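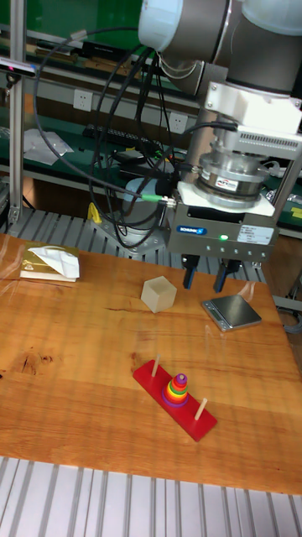 I've wanted to get inside Miltholm since the first time I drove past it, and in March they finally opened the doors on a day I could go. It's the big stone mill at the bottom of Sarkdale, the one with the green drainpipes and a bell turret that leans a little. Upstairs there is wool. So much wool!

The open day started at ten and I was at the gate well before that with a thermos and two pairs of socks on. You get a paper map and a sticker, and then you're on your own, free to wander through any door that's propped open. I love a visit run like this. I did half the building backwards, and I went through the carding room three times because it smells so good (lanolin, machine oil, and something like warm toast).

## The dye room

If you only have an hour, spend it here. Deisy Condori runs the dye room and she had three pots going when I came in: madder, weld, and a murky one she wouldn't name until the yarn came out. It was walnut hull. She grew up around dyers and has been at Miltholm long enough to have opinions about every tap in the place. The water from the north side is softer, she told us, and she fills her madder pots from there and nowhere else. Hard water pushes the red toward brown.

On the long shelf is the shade book, which is really a set of fat ledgers with a tuft of yarn tied to each entry. There are 368 shades in it. I asked if I could turn the pages and she handed me a pair of cotton gloves, so I stood there happily blocking the light for everyone else. My favorite was a gray-green from a page headed "Birkent, wet spring." Birkent is the next farm up the valley, and the color came from lichen somebody scraped off a gate there. They can't repeat it and they've stopped trying.

She did an indigo dip for the whole group too. I have seen this a dozen times and I still held my breath. The skein comes up a sort of sour yellow-green and goes blue while you look at it, and a small boy next to me said a word his mother had to talk to him about.
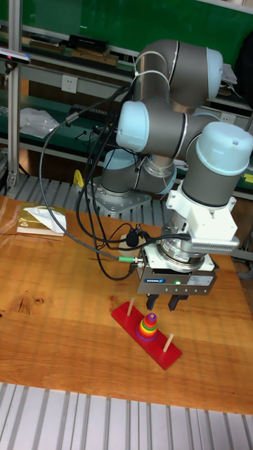
*Red Tower of Hanoi puzzle on the tabletop, Miltholm open day.*

## Looms, upstairs

The weaving floor is up a stair of 40 stone steps, each one worn into a dish, and there's a rope instead of a handrail. Take it slowly. At the top you come out into one long room with windows down both sides, and if your first thought isn't about how you could move in, we are very different people.

Most of the looms are plain four-shaft floor looms used for the evening classes, but at the far end they have a Brabec, a wide dobby loom that came in pieces from a closed workshop and took two winters to put back together. The dobby bars are little wooden slats with pegs in them, and each slat is one pick of the pattern. A young weaver was working a twill blanket on it, and she let those of us who wanted to throw a few picks. Mine are in there somewhere. The beat was uneven and she said it would come out in the finishing, which was kind of her.

What I didn't expect was how loud one loom could be. I'd read about the mill in its working years, when there were 205 people on the payroll and the weavers lip-read across the floor, and I suppose I'd filed that away as a nice detail. Then the Brabec got going, and I couldn't hear the woman beside me asking if I was in line.

Things I noted down on the weaving floor, in no order:

- They size their linen warps with flaxseed jelly, and you can buy a jar
- The bobbin winder is run off an old sewing machine treadle
- The cloth beam on the second loom has a long-ago weaver's height marks penciled on the post next to it, child to adult
- Ask to see the mending drawer

The mending drawer is full of cloth with faults in it. Each fault has a loop of red thread around it and half of them have been darned so well that the red thread is the only way to find the place. I could have stayed with that drawer until closing.
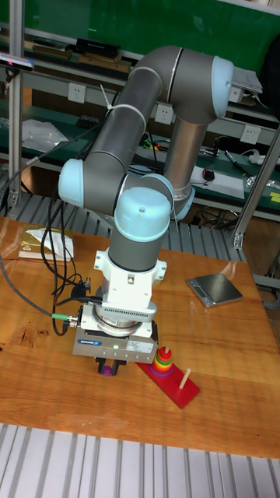 **Elspeth Ogilvie**
*Newsletter editor and very slow weaver*

## Lunch, the wheel, and the shop

Lunch was soup in the old counting house. Leek and potato, good bread, and a slab of ginger cake that I went back for. You can sit outside by the mill race if the wind is behaving. It wasn't, so I ate at a clerk's desk with a sloping top and chased my spoon.

The wheel turns for 20 minutes at one o'clock and again at three. It doesn't drive anything now, but they open the sluice and you can stand on the iron bridge and feel the whole thing start to shift under your feet - first a groan, then a slap of water, then an even sort of thump that you get used to faster than you'd think. The stonework on that side is covered in ferns. Bring a coat with a hood, the spray goes everywhere.

I was strict with myself in the shop and came out with only two skeins of the walnut (lovely, a proper fox brown), a jar of the flaxseed jelly, and a bag of seconds in mixed grays. The seconds are in a crate under the till and they don't have a sign on them, so ask.

## If you're going

Park at the top by the chapel and walk down. The lane is narrow and the turning place at the bottom was full by half past ten. The ground floor and the dye room are step-free. The weaving floor isn't, but there's a viewing window onto the wheel from the counting house that most people walked straight past.

They take names for the evening classes at the front desk. The beginners' one was already full, so I've put myself down for the dye class in the fall, and Deisy says to come in old shoes and bring something white.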